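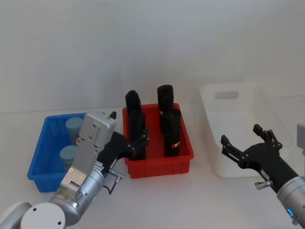 Storage places BLUE, RED and WHITE, table in Rosport

Ticket 238: Wrong stock after import
Product: Pakarine stock list, web version
Opened by: Marlene Frerichs, Lolldale
Status: waiting for customer

Marlene Frerichs, Friday 09:14
Good morning. Since the February update our stock list shows wrong amounts after each import. I import the file from our Rosport store in the evening, and next morning the article "bin bags, black" stands at 176 rolls. Correct is 158. The other articles in the same file are right. I have already deleted the import and done it again two times, with the same result. No error message is shown.

Joscha Strobel, support, 10:02
Hello Marlene, thank you for the clear report. Please send me the import file and tell me which separator you use. Did somebody rename a storage place lately?

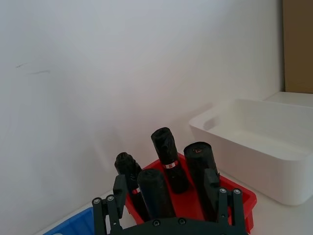

Marlene Frerichs, 10:40
The file is attached. Separator is the semicolon. Yes, my colleague Hauke Wiegand has changed "Red" to "RED" in the settings, so that all names are written in the same way. He did it in the settings only and not in the file. I did not think that this could be important.

Joscha Strobel, 11:25
I could repeat the fault here. The update makes a difference between small and capital letters, the old version did not. The import therefore creates a second place "Red" with 18 rolls and adds it to the total. In the overview it is hidden, because it has no site.

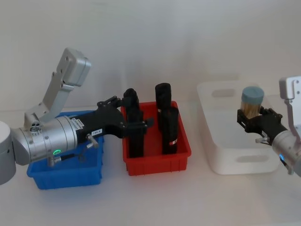

Please do not delete the second place by hand, otherwise the history of the article is lost as well. Go to Settings, Places, Merge, and choose "Red" as source and "RED" as target. After this you should have only three places for the table again, as many as there are plastic bins lined up on it. Then change the name in the import file too and run it once with the test option.

Marlene Frerichs, 13:31
Merge is done, the total is now 158. The test option is grey for my user and I cannot click it. Must Hauke do this as administrator?

Joscha Strobel, 13:48
Yes, it needs the administrator role. I leave the ticket open until he has run the test.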